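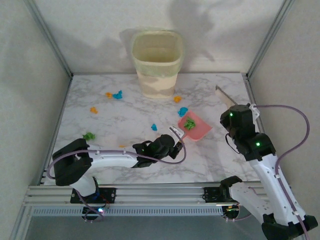
Erkach Two-Arm Bench Cleaning Station

The Erkach station is a fixed two-arm unit for the routine clearing of bench tops in packing rooms, print finishing departments and sample workshops. One arm holds a dustpan and the other a hand brush. The two work together on the same surface, and paper scraps are swept into the pan and emptied into a wastebasket kept within reach at the back of the bench.

The station uses ordinary hand tools. A department may continue to purchase the brushes and dustpans it already stocks, provided that the handle can be held securely by the gripper. Tools are changed by the operator with the arms at rest.

Intended use

The station is intended for dry, light waste such as paper offcuts, labels and tissue. It is not suitable for liquids, broken glass, blades or fine powders. Crumpled pieces are generally easier to collect than flat ones, and very thin sheets lying flush with the surface may require a second pass or removal by hand.

Effect on the work of staff

Erkach recommends that employers discuss the station with the affected staff before an order is placed. At the Hendetti finishing department, where the first station was installed in October, bench clearing had been shared among all operators at the end of each shift. Under the present arrangement, one operator per shift is named as station attendant. The attendant starts each cycle, inspects the surface afterward, replaces the liner in the wastebasket and records any piece left behind.

No position was removed at Hendetti as a result of the installation. The time formerly given to clearing benches was assigned to inspection of finished goods and to training. Femke Stevens, shift supervisor, has noted that the attendant's duties should rotate, as operators who held them for several weeks in succession found the work monotonous. The department now changes attendants every 14 days.

Staff retain the right to stop the station at any time and to clear a bench by hand. This should be stated in the local work instructions.

Supply and installation

Supplied with the station:
Two arms with grippers and base mounts
Aluminum front rail
Back and side walls with corner posts
Operator handbook and attendant log

Space required behind the enclosure: 67 mm
Rated service interval: 2,000 cycles
Order reference: 246

Installation is carried out by Braltero and includes a half day of instruction for attendants. A second session for supervisors is available on request and covers rotation of duties, record keeping and the handling of staff concerns.

Inquiries about installation should be addressed to Bram Van Hecke. Questions on training and work instructions should be addressed to Carleen Mudgway.

Page last revised September 12, 2018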